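Keeping Dog Toys Clean (and Your Dog Busy!)
March 17, 2018
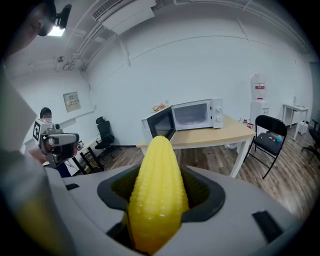

A bright yellow toy corn cob with raised kernels.

I love a good toy wash day. We have two dogs, Wakari and Briem, and between them they own 23 toys, most of which live under the couch. Back in January I finally settled into a routine, and the house smells so much better for it!

Rubber and hard plastic
Warm water, a squirt of plain dish soap and an old toothbrush. Work the brush into every groove, rinse until the water runs clear, then rinse once more. Hollow toys need a bottle brush, and you'll want to stand them hole side down overnight. If peanut butter has dried inside, fill the toy with warm water and leave it for an hour before you scrub. It slides right out!

Plush
Check the seams first and stitch up anything that's starting to go. Then it all goes into a zippered pillowcase and through the washer on gentle, with half the usual detergent and no fabric softener. Squeakers mostly survive. I dry ours on a rack over the tub, and the thick ones can take two days.

Rope toys
Hand wash, wring hard, hang outside. Trim loose strings with kitchen scissors while the rope is still damp (they're easier to spot), and throw the whole thing out once it begins to unravel, because swallowed string can mean a very scary trip to the vet.

Put half of them away
My favorite tip of all! Dagný Vestergaard from our puppy class told me to keep half the toys in a lidded bin and swap them every other Sunday-type chore day, whenever you change the sheets, say. Briem greets a toy he hasn't seen in two weeks like a long-lost friend.

When to toss
Cracks, missing chunks, a squeaker poking through, or anything that has gotten small enough to fit at the back of the mouth. Be strict about it, even with the favorites.

Next time: getting drool marks off the back door glass. I have tried so many things!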